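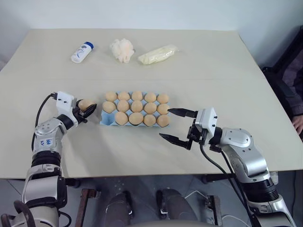

Effect of Storage Temperature on Albumen Quality in Shell Eggs

Apolline Lebrun
Food Science Laboratory II, final report

1. Introduction

The quality of an egg declines from the moment it is laid. Carbon dioxide leaves through the pores of the shell, the pH of the white rises, and the thick albumen loses its gel structure. Water also evaporates, which enlarges the air cell and reduces the weight of the egg. Both processes run faster at higher temperatures. The usual measure of interior quality is the Haugh unit (HU), calculated from the height of the thick albumen and the weight of the whole egg.

This project compared eggs held in a refrigerator with eggs held on an open shelf over 15 days. The hypothesis was that shelf eggs would show a lower HU and a greater weight loss.

2. Materials and Methods

Unwashed brown eggs were obtained in May from two farms, Flundwood and Plerncombe, and reached the laboratory within a day of lay. Eggs with visible cracks were rejected at candling. After rejection, 316 eggs remained. Of these, 213 were assigned to weekly breakout tests and the rest were kept whole for weighing only.

Eggs from each farm were divided at random between the two storage conditions. All were stored with the large end up in pulp trays, without lids. Shelf temperature was logged in the Hamel building storeroom, where the heating switches off in the evening, so the shelf group was exposed to a daily cycle and not to a constant temperature.

For the breakout test, each egg was weighed, then broken onto a level glass plate. Albumen height was read with a tripod micrometer midway between the yolk and the edge of the thick white, avoiding the chalazae. HU was calculated as

HU = 100 log (H - 1.7 W^0.37 + 7.6)

where H is albumen height in millimeters, W is egg weight in grams, and the logarithm is to base 10.

3. Results

Mean HU fell in both groups. The decline was steeper on the shelf, and most of it took place in the first week. Refrigerated eggs changed slowly throughout. Weight loss was close to linear with time in both groups and was greater on the shelf. Plerncombe eggs started with a slightly higher HU, but the difference between farms was no longer significant at the final test.

4. Discussion

The results support the hypothesis. The early drop in the shelf group is consistent with rapid loss of carbon dioxide from fresh eggs. Hen age was not recorded by either farm and may explain the initial difference. Humidity was not controlled, so the weight data should not be applied to other storage rooms.

Micrometer readings were taken by 2 operators, and no check of agreement between them was made before the first test.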